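Treltalar Motors to Bring Damgaard Wagon to American Dealers in July

TROLTMONT, 24/01/2019 - Treltalar Motors today confirmed that the Damgaard, a midsize wagon already on sale in several overseas markets, will join its American lineup in July. The new model will sit between the Stiter hatchback and the company's larger family crossover, and will be offered in 4 trim levels with a choice of front-wheel or all-wheel drive.

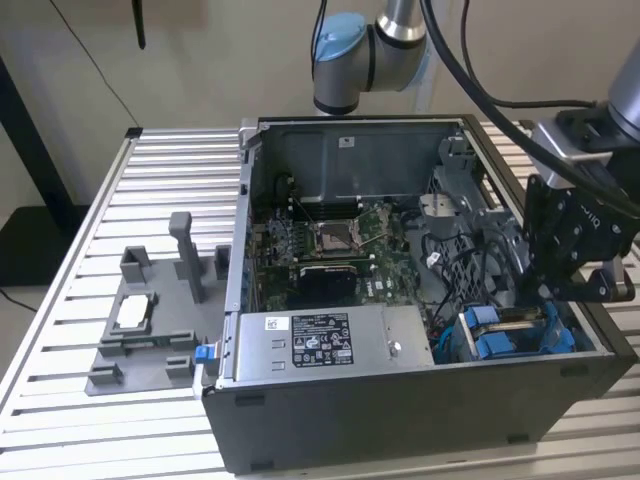

Treltalar Motors | Corporate Communications Department

The Damgaard is the first wagon the company has sold in this country. It shares its basic structure with the Stiter, but the wheelbase has been stretched and the rear suspension is new. Cargo volume behind the rear seats is greater than in any other Treltalar car, and the rear bench folds in three sections with releases placed just inside the tailgate.

"Customers who have owned a Stiter for several years have told our dealers that they need more room and would still like to drive a car," said Pavithra Sundaram, Vice President of Product Planning. "The Damgaard answers that request. It has the seating position and road manners of the Stiter, with space for a growing family and its luggage."

All versions will use the company's turbocharged four-cylinder gasoline engine, paired with an eight-speed automatic transmission. A manual transmission is offered in other markets but will not be available in the United States at launch. Towing equipment will be a factory option on all-wheel-drive models only.

Chassis settings for American roads were completed last year. Engineers fitted softer front springs and a quieter tire than those used on the overseas version, and revised the steering at highway speeds. Additional sound insulation has been placed in the front doors and beneath the cargo floor. Heated front seats and a heated windshield washer system will be standard on all trims.

The Damgaard will also introduce an updated dashboard display to the Treltalar range. The screen is larger than the unit now fitted to the Stiter, and physical knobs have been kept for temperature and audio volume. Smartphone connection is included at no extra charge. The same display will be added to the Stiter at its next model-year change.
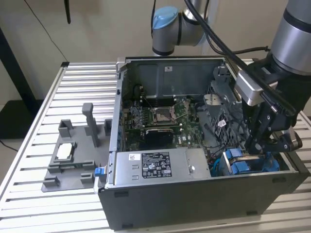 Driver assistance features, including automatic emergency braking and lane departure warning, will be standard across the lineup. Adaptive cruise control and a surround-view parking camera will be standard on the top two trims and optional on the others.

Treltalar expects to allocate roughly 1348 vehicles to American dealers in the first shipment. Dealers in colder states will receive a higher share of all-wheel-drive cars. The company will begin accepting reservations through its dealers this spring, and customers who place a reservation will be able to select their trim and color before the cars leave the factory.

Pricing and fuel economy figures will be released closer to the on-sale date. The Damgaard will be covered by the company's 5-year limited warranty, which may be transferred to a second owner without a fee. Scheduled maintenance for the first year will be included in the purchase price.

About Treltalar Motors

Treltalar Motors imports and distributes passenger cars, crossovers, and replacement parts in the United States. The company is headquartered in Troltmont and has 569 employees. Its vehicles are sold and serviced through a network of independent dealers.

Equipment and specifications are subject to change before the start of sales. Members of the press may request further information from the Corporate Communications Department in Troltmont.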